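Suche Suchbegriff eingeben Suchen

Werkstattheft, September, Eintrag 4 - Zollmodell / Vorprodukte

Stand heute früh: Modell läuft wieder. Der Abbruch gestern lag an der Tarifzuordnung, zwei Warennummern doppelt in der Konkordanz, dadurch wurde der Importwert bei Kupferhalbzeug zweimal gezählt. Josué Nogueira hat's gefunden, ich hab den halben Abend an der falschen Stelle gesucht (Wechselkursreihe). Dublette raus, neu gerechnet, Summen stimmen jetzt mit der Außenhandelstabelle überein. Alte Läufe bitte nicht mehr zitieren!!

Worum es geht, für alle die nur alle paar Wochen reinschauen: Wir wollen wissen, wer einen Zoll auf Kupferhalbzeug am Ende zahlt. Der Lieferant im Ausland, der Importeur, der Verarbeiter oder der Endkunde. Die Lehrbuchantwort hängt an den Elastizitäten, geschenkt. In der Praxis hängt sie auch an Vertragslaufzeiten, Lagerbeständen und daran, wer sich traut die Preisliste anzufassen.

Befragung. 34 Betriebe angeschrieben, 32 Rückläufer, was viel ist. Die 2 fehlenden sind beide reine Händler, das ist ärgerlich, weil gerade die Händlerstufe bei uns dünn besetzt ist. Josué telefoniert nochmal nach. Falls da nichts kommt, Händlermarge aus den Jahresabschlüssen schätzen und in der Fußnote sauber hinschreiben, dass geschätzt.

Erste Eindrücke, unsortiert:

- Groltwood (Kabelkonfektion) gibt den Aufschlag fast komplett weiter, aber erst mit dem neuen Rahmenvertrag. Bis dahin frisst es die Marge. Zitat aus dem Bogen: "Wir finanzieren den Zoll vor." Gut, das nehmen wir in den Text.
- Ponell hat auf einen inländischen Lieferanten gewechselt und zahlt dort jetzt praktisch denselben Preis wie vorher für Importware plus Zoll. Der inländische Anbieter hat also einfach nachgezogen. Genau der Effekt, der in der öffentlichen Debatte immer fehlt: der Zoll verteuert auch die Ware, auf die gar kein Zoll anfällt. Und davon sieht der Staat keinen Cent.
- Wattimena hat vorher gehamstert. Lager voll, keine Preisänderung bisher. Im Modell sehen die aus wie "nicht betroffen", sind sie aber nicht, kommt nur später. Lagerreichweite muss als Variable rein, hab ich schon dreimal gesagt und immer noch nicht gemacht.
- Hurkix verliert Aufträge an Konkurrenz, die das fertige Teil importiert. Auf dem fertigen Teil liegt nämlich kein Zoll, nur auf dem Vormaterial. Umgekehrter Schutz sozusagen. Effektiver Zollschutz negativ, kann man schön ausrechnen, Formel steht im alten Heft, muss ich raussuchen.

Zum letzten Punkt noch: der Bogen fragt nur nach Einkaufspreisen, nicht nach verlorenen Aufträgen. Hurkix hat das von sich aus auf die Rückseite geschrieben. Wie viele haben das Problem und schreiben es nicht auf? Nachfassfrage formulieren, kurz, höchstens ein Satz, sonst antwortet keiner.

Spezifikation. Momentan Durchreichung linear mit festem Lag. Das ist zu grob. Vorschlag Josué: Lag nach Vertragstyp splitten, Spotkäufer gegen Rahmenvertrag. Bin dafür. Mein Bauchgefühl, die Spotkäufer reagieren sofort und vollständig und bei den Rahmenverträgen passiert erst nix und dann alles auf einmal. Im Durchschnitt kommt dann so eine sanfte Kurve raus, die es bei keinem einzigen Betrieb gibt. Den Durchschnitt also nicht als Grafik zeigen, oder wenn dann mit den beiden Gruppen daneben.

Beschäftigung: noch nichts. Wer fragt, bekommt die Antwort "noch nichts". Ich hab keine Lust auf eine Zahl, die dann irgendwo in einem Antrag steht. Was man sagen kann, ist dass auf der Verarbeiterstufe viel mehr Leute arbeiten als in den Halbzeugwerken, das ist amtliche Statistik und braucht unser Modell nicht. Alles weitere erst mit Kontrollgruppe. Kandidaten wären Aluminiumverarbeiter, aber die haben eigene Preisprobleme, also vielleicht doch Messing? Nein, Messing ist ja Kupfer drin. Offen.

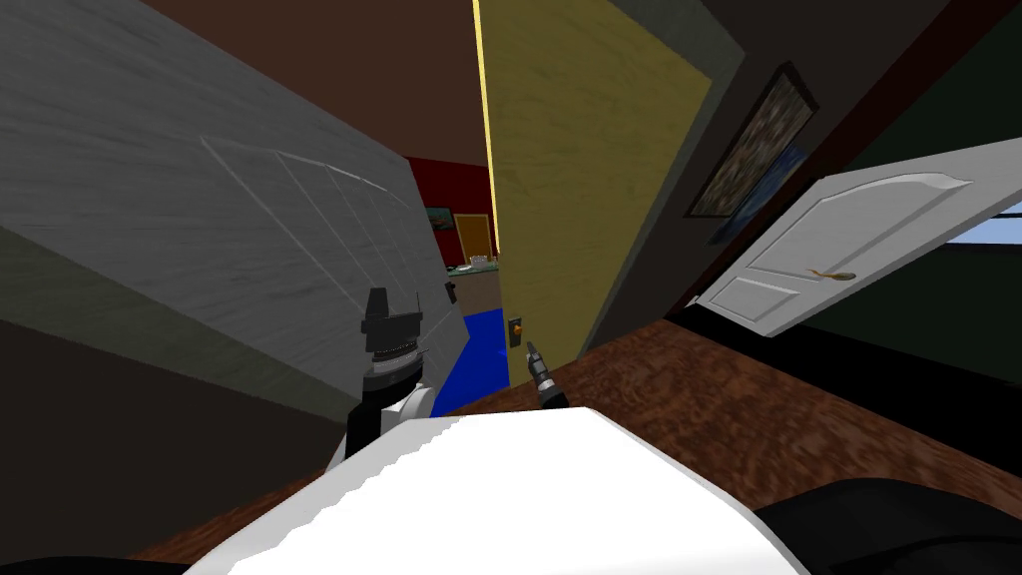 Gegenargument, das wir ernst nehmen müssen: Versorgungssicherheit. Wenn die inländischen Werke zumachen, ist die Kapazität weg und kommt nicht wieder. Stimmt vermutlich sogar. Aber dann bitte eine direkte Beihilfe für genau diese Kapazität, die steht im Haushalt und wird jedes Jahr diskutiert. Der Zoll steht nirgends, den zahlt der Kabelbauer und merkt es an der Bank. Das als eigenen Absatz ins Diskussionspapier, nicht als Fußnote. Josué findet es zu meinungslastig, ich nicht. Klären wir am Telefon.

Rechner: Lauf mit gesplittetem Lag heute 16 Uhr gestartet, auf der alten Maschine, die neue ist belegt. Nicht neu starten bitte, auch nicht wenn der Fortschrittsbalken hängt, der hängt immer.

Noch zu tun
- Lagerreichweite rein (!)
- Händler nachtelefonieren - Josué
- Formel effektiver Schutz raussuchen, für Hurkix einmal von Hand durchrechnen
- Konkordanz auf weitere Dubletten prüfen, am besten gleich als Test der vor jedem Lauf durchgeht
- Groltwood fragen ob wir das Zitat mit Namen bringen dürfen, sonst anonymsieren
- Preisindex Quelle in der Tabelle nachtragen, Spalte ist leer

Nachtrag abends: Zitat geht mit Namen, kam gerade per Mail. Lauf noch nicht fertig.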